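首页 服务内容 测试报告 关于我们 来访须知 联系

关于 Wolton

Wolton 是一家做机器人抓取测试的公司，办公室和试验间都在 Skurville。我们有18名员工，多数人做机械、控制和测试，少数人负责商务、采购和行政。客户把样件和抓取要求寄过来，我们在桌面机械臂上搭一个小工位，跑测试，出报告，告诉客户哪些件能抓、哪些件抓不稳、失败时是什么样子。

我们接的件大多又小又轻：瓶盖、容器盖、软管接头、薄壁塑料件、小袋包装。重型搬运、焊接、喷涂不在业务范围内，有人来问，我们会请对方另找更合适的单位。

这一页的很大篇幅在讲一次夹手事故。新客户签合同前常常问到它，新同事入职第一周也要读到它，与其每次口头讲一遍，不如写在公司介绍里。公司现在的很多做法，包括报告的写法、工位的布置、谁有权按下启动，都是那次之后定下来的。

公司的由来

Wolton 最早由谭振华和 Elfriede Heitmann 两个人办起来。谭振华做过多年夹具设计，Elfriede 做电气和安全回路。那时候的业务是给包装厂改夹爪，客户拿来一个抓不住的件，我们换指尖、换衬垫、改行程，改完装回客户的设备上。

做了一段时间以后，两个人发现客户要的东西变了。夹爪本身买得到，价格也不高，客户真正拿不准的是装上相机以后整套系统会怎么出错。盖子反光的时候识别偏到哪里去，件放歪了机械臂会不会硬压下去，相机断线时程序停不停。这些问题在样本手册上查不到，只能搭起来试。

公司于是逐步从改夹爪转到做测试。改夹爪的活现在还接，只接老客户的。

我们的名字没有特别的含义，注册时要一个短的、没人用过的名字，就定了 Wolton。

我们做什么

抓取可行性测试。客户提供样件和大致的节拍要求，我们给出抓取方式、指尖形状、失败类型和复现条件。

故障复现。客户的设备在现场出过错，但在自己的车间里再也弄不出来。我们按现场记录搭一个尽量相近的工位，改变线缆、光照、件的位置、通信负载，直到错误再次出现，或者在约定的工时内没有出现，两种结果都写进报告。

低力接触测试。这一项归在 Lusau 项目下面，内容是夹爪接近台面和薄件时的下压控制，后面会单独讲。

人员培训。面向操作员和维护人员，不面向程序开发人员。课程里有半天专门讲停机和复位，不讲编程。

我们不给设备发安全认证，也不替客户做整机的风险评估签字。报告里的结论只对测过的件、测过的工位和测过的程序版本有效。这句话印在每份报告的首页，客户有时觉得太保守，要求删掉，我们没有删过。

8月11日的事故

那天是星期四，Guzmán 的一批塑料盖在试验间做抓取测试。Guzmán 是我们合作时间最长的客户之一，做食品容器的封盖。任务很简单：盖子平放在垫子上，腕部相机识别位置，夹爪下降，夹住盖沿，提起，放到旁边。操作员是 Boonmee Noiphan，试验间里另外还有 Napaporn Wattanapong，她在隔壁工位整理数据。

上午的测试正常。午后开始出现一种情况：夹爪下降的位置和盖子的实际位置对不上，有时夹空，有时指尖压在盖沿上。Boonmee 认为是光照变化造成的，把灯的角度调了调，又重新做了一次标定。标定结果合格，测试继续。

下一次夹空之后，程序按设定回到等待位。屏幕上显示“等待目标”。Boonmee 伸手去把盖子往中间挪，手指还在盖子上的时候，机械臂开始下降，速度200毫米每秒。夹爪指尖压在他右手食指的第一节上，把手指抵在垫子上。他用左手拍了急停。机械臂停住，但没有松开压力，因为当时的急停只切断运动，抱闸随即锁住了位置。Napaporn 过来，按手册把关节抱闸手动释放，把臂抬起来，手指才抽出来。

伤情是指甲下淤血和软组织挫伤，没有骨折。Boonmee 当天去了诊所，休息了几天后回来上班。他至今仍在公司，现在是试验间负责人。他同意我们在这里写出他的名字和经过，本节文字也由他看过。

有几件事当时做得不对，写在前面，免得和技术原因混在一起：

伸手之前没有按暂停。程序界面显示“等待目标”，大家习惯上把它当成停止状态。

一个下午里出现过多次位置偏差，没有人叫停测试去查线。

试验间当时的规定只写了“机器运行时不得伸手”，没有写清楚什么算运行。

急停之后如何把臂从人身上移开，手册里有，培训里没有讲过。Napaporn 知道怎么做，是她以前自己拆过同型号的关节。

这四条里没有一条是操作员个人的问题，公司也没有对任何人做处分。

原因

事故调查由 Elfriede Heitmann 主持，谭振华回避了。当时测试排期是他定的，由他来查不合适。外部请了 Thongchai Kaewsai 协助，他那时在另一家单位做现场维护，后来加入了我们。

首先查的是相机。腕部相机的线从手腕上方绕一个弯，再沿臂体回到底座，落到桌面，接到电脑。事故工位上，桌面那一段线没有固定，留得很长，一部分垂在桌沿外面。Thongchai 把线留在原样，让机械臂空跑同样的轨迹，手腕转到某个角度时，线被扯紧，相机接头处受力。接头没有脱开，锁扣也还扣着，但其中一芯的接触时好时坏。

这样的接触不良不会让相机彻底掉线。电脑端看到的是图像偶尔停住，过一会儿又恢复。我们在复现中记录到的一次停顿是322毫秒。停顿期间驱动程序没有报错，它把最后一帧图像反复交给识别程序，时间戳却用的是交付时刻，所以识别程序以为每一帧都是新的。

接下来是识别程序。它在旧图像里找到了盖子，位置是盖子挪动之前的位置。控制程序收到一个看起来有效、置信度很高的目标，就从等待状态转入下降。人手在旧图像里不存在，程序里原本有一段“画面中有手则不动作”的判断，这段判断也是拿同一张旧图像做的，自然放行了。

然后是下降动作。控制程序在下降阶段设了力的上限，但上限是按夹爪撞到刚性台面来设的，为的是保护夹爪。压在手指上时，力还没有到那个上限。位置偏差监测也没有触发，手指有弹性，偏差积累得慢。

最后是急停。它按设计工作了。设计本身没有考虑有人被压住的情况。

调查里争论最久的是第一条原因应该写什么。有人主张写接头接触不良，这是直接的起点。Elfriede 的意见是，接头总会坏，线总会被扯到，一套系统如果要靠接头永远完好才安全，那么问题出在系统。最终报告把旧图像重复使用列为主要原因，把线缆未固定列为诱因，把等待状态可以自动转入动作列为管理和设计上共同的缺陷。谭振华在报告上签了字，附了一页自己的说明，承认测试排期过紧，操作员有理由觉得停下来查线会耽误交付。

Guzmán 收到了完整的报告。他们有一条自己的产线用的是类似的取图方式，我们把时间戳的问题单独写成一封信寄了过去。

之后改了什么

图像的时间戳。现在时间戳由相机端给出，电脑端只核对。连续两帧内容完全一致，程序按断线处理，机械臂停在原处，需要人工确认才能继续。光照极稳定时会有误报，操作员抱怨过，我们没有放宽。

等待状态。“等待目标”不再能自动转入下降。测试里凡是需要人手摆件的，每一次下降前都要有人按一下确认键，确认键装在桌子外侧，按键的人手够不到垫子。这样做测试慢了很多，报价里已经把这一项算进去了。不需要人手摆件的连续测试，围挡关上以后才能启动自动循环。

下降速度。夹爪进入台面附近以后，速度限制在100毫米每秒以内。客户如果要求更快的节拍，要在封闭工位里做，旁边不留人。

力的上限。按人手来设，不再按台面来设。代价是有些盖子扣得紧，夹爪还没压到位就停了，我们在报告里把这种停机单独归一类，叫“力限停止”，不算抓取失败，也不算成功。

急停以后的处置。每个工位旁边贴一张纸，写明如何释放抱闸、先托住哪一段臂、由谁来按。每位新员工在独立上机之前，要在断电的机器上亲手做一遍。来访的客户如果要自己操作，也要做一遍。

线缆。桌面上的线一律贴死，垂在桌沿外面的部分用扎带固定。腕部的线留出转动的余量，余量按手腕走到极限位置来定，定好以后在接头后面做一次防拉固定。开工前检查表的第一行就是沿着线从头摸到尾。我们也试过线槽，线槽在小工位上太占地方，换工位时拆装麻烦，有人图省事就不盖盖子，后来还是改回胶带。胶带便宜，翘起来一眼能看见，撕掉重贴也不心疼。

叫停测试的权力。试验间里任何一个人，包括实习生和来访者，都可以喊停，喊停不需要说明理由。喊停以后测试记录上写时间和喊停人的名字，工时照算，不扣客户的也不扣员工的。刚实行时没有人喊，Boonmee 就自己带头喊了几次，有一次只是他觉得夹爪的声音不对，拆开看什么也没有。那次记录也保留着。

这些改动没有一下子到位。时间戳的修改当月就上了，急停处置的纸隔了一阵才贴出来，确认键的位置改过几回。到11月，所有工位才全部换成新的启动逻辑。在那之前，没有改完的工位停用。

没有解决的问题

有些问题到现在还在，客户来谈的时候我们会主动讲。

重复帧的判断对完全断线和画面冻结有效，对局部损坏的图像不一定有效。我们遇到过图像上半部分更新、下半部分停住的情况，盖子恰好在下半部分。程序当时没有识别出来，机械臂低速压到了垫子上，没有人在旁边。现在的做法是把画面分块核对，误报更多，还在调。

薄件平放时，指尖要贴得离台面很近才夹得住盖沿，留给力控制的余量很小。垫子能吸收一部分误差，但垫子用久了表面会有磨痕，也会沾上碎屑，厚度和摩擦都会变。多久换一块垫子，我们没有定出一个有依据的周期，现在是操作员看着换，换的时候记一笔。

胶带贴住的垫子边角会慢慢翘起。夹爪拖到翘起的边，读数上和碰到障碍物差不多。开工前检查表里有这一项，但测试跑到一半翘起来，要靠人看。

腕部相机只看得见夹爪下面的一片。手从侧面伸进来，它看到的时候往往已经晚了。我们在评估固定在桌外的第二台相机，结论没有出来之前，安全上不把任何一台相机算作防护。防护靠速度、力、围挡和确认键。

再有就是人的习惯。确认键按多了，手会自动去按，眼睛不看。Napaporn 提过一个办法，让确认键在随机的某几次要求长按，试了一段时间，操作员学会了每次都长按。目前没有更好的办法，只能轮换人，不让一个人连续按太久。

Lusau 项目

Lusau 是我们内部立的项目，名字取自谭振华当时正在读的一份旧图纸上的标注，没有别的意思。项目的目标写得很窄：夹爪在垂直下降到台面附近时，不管图像对不对，都不应该压出能伤到手指的力。

项目由 Thongchai Kaewsai 负责，工位搭在试验间靠墙的一侧，用浅色背板挡住后面的杂物，避免识别受干扰。被测件用的是普通的塑料盖，浅边，平放，和事故那天的任务属于同一类。选它是有意的，盖子矮，夹爪必须贴近台面，最容易暴露问题。

测试里有一组专门做错误输入。线保持完好，由程序人为地把图像停住、延迟、错位，再看机械臂怎么动。322毫秒的停顿是其中固定的一档，每个程序版本都要过。还有一组是拔线，在下降过程中的不同高度把相机线断开。拔线由一个伸到围挡外面的拉绳来做，人不靠近桌子。

用来代替手指的是一段硅胶棒，里面有力传感器。它的软硬和真手指不完全一样，Elfriede 一直对这一点不满意，报告里每次都注明。我们没有用过真人做接触测试，以后也不会。 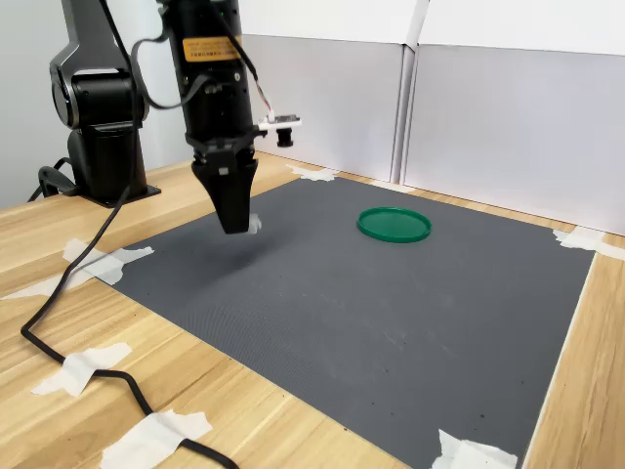 Lusau 项目工位：夹爪闭合，指尖朝下，绿色塑料盖在垫子右后侧；左侧桌面的线缆用胶带压住。

项目的测试记录对合作客户开放，来访时可以在试验间翻阅，不提供带走的副本。记录里有失败的，也有我们没看懂的。没看懂的那几条单独放在一个文件夹里，欢迎懂行的人来看。

我们的人

谭振华，联合创办人，管机械和排期。事故以后排期表上多了一栏“可推迟到”，由他和客户在开工前谈好。他不再单独决定加班测试。

Elfriede Heitmann，联合创办人，管电气、安全回路和事故调查。公司里任何涉及急停、抱闸、确认键的改动，没有她签字不能上机。她休假期间这类改动一律等她回来。

Boonmee Noiphan，试验间负责人。新员工的上机培训由他带，第一课在断电的机器上做，讲怎么把臂从人身上移开。

Napaporn Wattanapong，管测试数据和报告。她把失败类型重新分了类，客户现在看到的报告格式基本是她定的。她还负责回复客户对报告的质疑，回复都有存档。

Thongchai Kaewsai，现场维护出身，负责 Lusau 项目和故障复现。客户现场的线缆问题大多由他去看，去之前他会要现场照片，尤其是线走过的每一段，从相机接头到电脑。

其他同事分布在测试、机加工、采购和行政岗位，名单没有放在网站上。

报告怎么写

我们的报告先写失败，再写成功。客户翻开第一部分看到的是：哪些情况下没抓住，哪些情况下压到了不该压的地方，程序当时报了什么，没有报什么。成功率放在后面，并注明件的摆放方式、光照和程序版本。

测试中出现的停机，不论原因，全部列出。操作员喊停的也列出。有客户希望把喊停的记录去掉，理由是那不属于设备故障。我们可以在旁边加注，不会删除。

如果测试过程中发生了人员接触，哪怕没有受伤，测试立即终止，客户在当天收到书面通知，费用另行商量。自从有了这一条，发生过一次：一位同事的袖口碰到了低速移动的夹爪，机械臂停了，袖口没有破。那份通知也发给了客户，客户问了几个问题，测试在改完袖口的着装规定后重新开始。

报告的初稿会先给操作员看，再给客户看。操作员可以在上面写不同意见，意见原样附在后面。

来访须知

来访请提前联系，试验间空间不大，人多时会分批进入。进门以后请把长袖口收紧，首饰和挂绳取下，放在门口的盒子里。

试验间里的桌面请不要靠，也请不要把包、水杯、手机放在工位上。桌面上的线贴着胶带，请不要去踩、拉、撕。发现胶带翘起来请告诉工作人员，由我们来贴。

机械臂停着的时候也请把它当作会动的。工位上的屏幕显示什么字样都不作为可以伸手的依据，能不能伸手，问在场的操作员。

任何时候觉得不对，可以喊停。喊中文、英文都行，也可以直接拍红色按钮，不会有人责怪你。

拍照请先问。客户的样件不能拍，Lusau 工位可以拍。

寄送样件

样件请附清单，写明材料、是否接触过食品或化学品、是否需要寄回。使用过的容器盖请洗净晾干再寄。需要寄回的样件测试后会有夹痕，介意的话请多寄一些备用件。

如果是故障复现，请一并寄来出错时的程序版本和日志，以及原来的线缆和接头。很多客户寄件前会顺手换上新线，请不要换，旧线往往正是我们要看的东西。

没有清单的包裹会先放在收件处，不进试验间。

在 Wolton 工作

目前我们在找一名测试操作员，工作地点 Skurville，白班。做过产线维护或质检的优先，不要求会编程。面试有一部分在试验间进行，会请你看一段测试，然后讲讲哪里你会喊停。没有标准答案，一处都没喊的人也有被录用的，主要看你怎么看待一台停着的机器。

培训期间不独立上机。什么时候可以独立上机，由 Boonmee 决定，不按天数算。

联系

业务和样件：请使用联系页面的表格，写明件的类型和希望的时间。
报告疑问：请注明报告编号，转 Napaporn Wattanapong。
安全问题，包括你认为我们做得不对的地方：转 Elfriede Heitmann。匿名也可以，她会看。

事故调查报告全文可以来信索取，对客户、同行和学校都不收费。转载请保留原因一章的完整内容。

返回顶部 测试报告 来访须知 隐私说明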